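Ticket 17: hand gripper slips during visitor demo
Opened by: Esi Gyamfi, Praltgate open day
Status: open, waiting on pads
Logged 16th March

First off, what a day! Nearly 30 visitors came through from Forwood, and they all wanted a go on the Pluler hand gripper. It closes fine, but smooth things slide out of the fingers when you lift. The left pad has started to peel along its top edge.
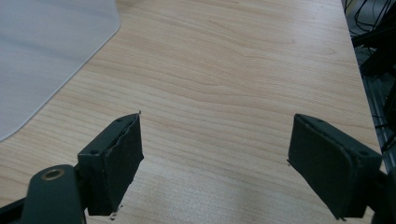
Checked so far:
- Opened and closed it 11 times with nothing in it. No sticking, no odd noises.
- Wiped both pads with a dry cloth. Slightly better grip, then back to slipping.
- Swapped users (a very keen school group, bless them). Same result with everyone.

Reply from Mac Carthaigh support: please try it with a light plastic box and a roll of tape, and tell us which one slips. 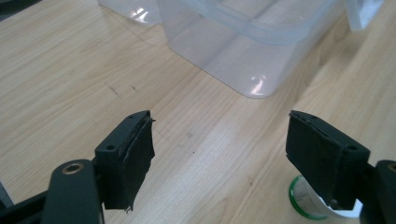
Tried both. The tape came up 7 times out of 7, which got a proper cheer! The box slid every time we took it by the side, but held if we pinched the rim. So I'd say worn rubber, and the fingers themselves are fine.

Could you send two new pads, and the right glue if they need it? We'd love to run the demo again for the people who missed their turn. I'll leave this open until the pads are on.

Esi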